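Sim arm knocks the part line sideways when it comes down to grab

gruledetti_shop
Posted January 23, 2022

Ok so still fighting this. Home build, 5 joint arm, running it all in sim first before I cut any more brackets. Job is pick parts out of a line of small modules, yellow bars with the red and blue blocks in between. Line is laid diagonal across the table. Reach is fine. Problem is the last bit of the descent, fingertip clips the end bar and the entire line rotates a few degrees. Then every pose after that is wrong.

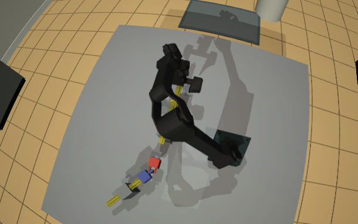
Tried lowering approach speed, no change. Tried more friction on the table, a bit better but then the small gray pieces jitter. Log says first contact at step 483 every single run so at least its repeatable. Anybody seen this?

steda4
Looks like collision mesh to me. Are you using the convex hull for the fingertip? Hull on a part with a thin stem gets fat. It'll hit stuff long before the visual mesh does.

gruledetti_shop
yeah auto generated hulls on everthing. Didn't think about the stem

warrier_b
Disagree, hull is maybe part of it but I'd look at the approach angle first. Come straight down over the bar, wrist vertical, then close. If you slide in from the side you will push it no matter how good the mesh is. Did the same thing on my Clondale arm last July, swapped meshes for two weeks, was the path all along.

steda4
Straight down is fine if he has the joints for it. With 5 he can't always get position and the wrist angle he wants on a diagonal line. Fix the mesh, takes ten minutes.

warrier_b
So rotate the line. Or move the base. Its a sim, moving the base is free.

jmenon
Different question, are the modules locked together or just touching? If they're fixed joints the whole chain swings as one body. Loose ones would scatter. You said it rotates so I'm guessing fixed. Might want to break that joint before the pick.

gruledetti_shop
Fixed, yes. I release it on grip close, so too late I guess. Will try releasing on approach

jmenon
Try it with the mass up too. Default masses on tiny parts are usually junk.

gruledetti_shop
Ok update. Swapped the fingertip hull for two boxes, one for the pad one for the stem. First contact now step 1,791 and thats with the gripper closing, not on the way down. Line still creeps a little but only a hair. Havent touched the base yet.

steda4
told you

warrier_b
It still creeps. Fix your approach.

gruledetti_shop
doing that tonight, will post the path file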